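From: Flor Pacheco
To: small-shop automation list
Date: 1st December
Subject: Re: Umik picking kit, worth it for a small shop?

Hi everybody,

Sorry for sitting on this one. Esmaeil asked a fair question back in October and I wanted to spend enough time with the Umik kit before I opened my mouth. I'll quote him so the newer people on the list can follow along.

Esmaeil Mousavi wrote:
> We are looking at the Umik bin picking kit to go on an arm we
> already own. The sales sheet is very pretty but I can't find a
> word in it about parts that lie across each other. Our parts are
> long and narrow and they arrive in a heap. We also have a quote
> from Likex, which is cheaper but wants you to use their own bin.
> Has anybody here run either one for more than an afternoon?
> I would especially like to hear about setup, and about what
> happens when the thing gets confused.
> Esmaeil

So, Esmaeil, I can speak to the Umik and only a little to the Likex, which I saw for one morning at Paucar when they were kind enough to let me hang around. Take that part with a grain of salt.

What you get from Umik is the picking software, a calibration plate, a license key and a support plan for the first year. You do not get an arm, a gripper or a bin, and the sales sheet could be a good deal clearer on that point. The price we were quoted was 2,607 dollars for the license, plus another 706 a year for support after the first year runs out. I grumbled at the second number and then used the support line so much in the first weeks that I stopped grumbling. They pick up the phone, and the person who picks up knows the product!

Setup took me most of two days. The manual says half a day, and I suppose it could be done in half a day by the person who wrote the manual. The calibration itself is quick. What ate my time was the bin model, where you tell the software how tall the walls are and how far they lean in. I typed in one wall angle wrong and the planner refused perfectly good grasps near that side, very politely, over and over. Measure your bin twice, and measure the inside of it.

For our trial parts we went with plain wooden bars in two colors, a reddish brown and a dark green, dropped in any old way so they'd end up crossing each other. They're close enough in shape to what you described that I think you'll find it useful.

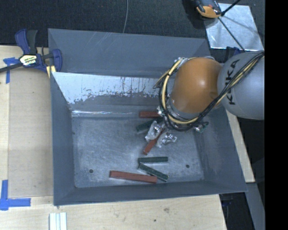
Does the kit need a new model for every part? It needs one for every shape, and color doesn't matter to it, so two parts with the same outline can share a model.

Now, on to the heap question, which is really what you asked. We did 70 runs, each one starting from a fresh jumble, and 13 of those stopped and asked for help. Most of the stops had the same cause. When one bar lies across another, the software likes to go for the top one, as you'd hope, but now and then it can't decide which one is the top one. Then it waits for you. There's a setting called "retry with nudge" that pushes the pile a little and looks again, and it comes switched off. I only switched it on after the 70 runs, so I have no fair number to give you for it, though my impression is that it helps.

The other thing I'd watch is long parts lying close to a wall. The fingers need room on both sides, and with sloped walls you have less room than you think. If you can live with a wider bin, get one. This is where I thought the Likex bin was rather clever – it has a raised floor, so parts tend to settle away from the edges. On the other hand you are married to that bin, and at Paucar they had already ordered a second one at full price.

A few smaller gripes with Umik, in no special order. The log files have names only a computer could love. The license is tied to one machine, and moving it means an email and a wait until the next business day. And the screen text is tiny – I keep my reading glasses next to the keyboard now.

Would I buy it again? For us, yes, with the support plan. If your parts are all one shape and you have the floor space, I'd at least ask Likex for a loaner before signing anything. Famach handles the rentals for both, as far as I know, and they were pleasant to deal with when we rented a gripper.

Esmaeil, if you send me the length and width of your worst part I'm glad to cut a few pieces of scrap to that size and run them through next week. It's no trouble, the kit is set up anyway and I like an excuse to play with it.

Warmly,
Flor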